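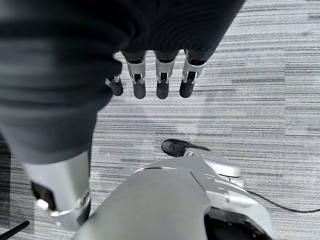
**From the Citavia household tips page**
*Written by the page's editor, home equipment tester*

## Handling knitwear with the Zemus two-hand kit

I have used the Zemus kit at home since February, mostly for clothes. It is sold by Ryu for 900 dollars without the stand, or 577 if you take a refurbished one. The manual explains the buttons well but says little about fabric, so I write down what I learned.

**Before you start**

- Begin with dark, heavy knits. A charcoal piece with a fine ribbed or knitted texture hangs in soft folds, and the fingers can hide under it almost completely. Look where the fingertips are before you close the hand.
- Keep the cable to one side, lying flat on the carpet.
- Take off your pins and brooches. Zippers should be closed.

**Lifting**

Set the grip to 6 for sweaters. With a higher number the black fingertips leave small marks in the wool, which go away after some steam. For thin shirts I go lower, and I accept that one in every few will slip.

Do not pull a sleeve from its end. Let the hand take the cloth near the shoulder, and the sleeve will follow by its own weight.

**Cleaning**

Lint collects in the joints of the silver links. I use a dry toothbrush after every 20 pieces. Never use oil, it goes into the clothes.

**Is it worth the money?**

For one person with a small closet, I think no. My neighbor in Nakthorpe has weak wrists and she likes it very much. The refurbished one has the same hands, only the warranty is shorter. Spare fingertips are sold in pairs, and you should order them together with the kit, as the shipping costs more than the tips.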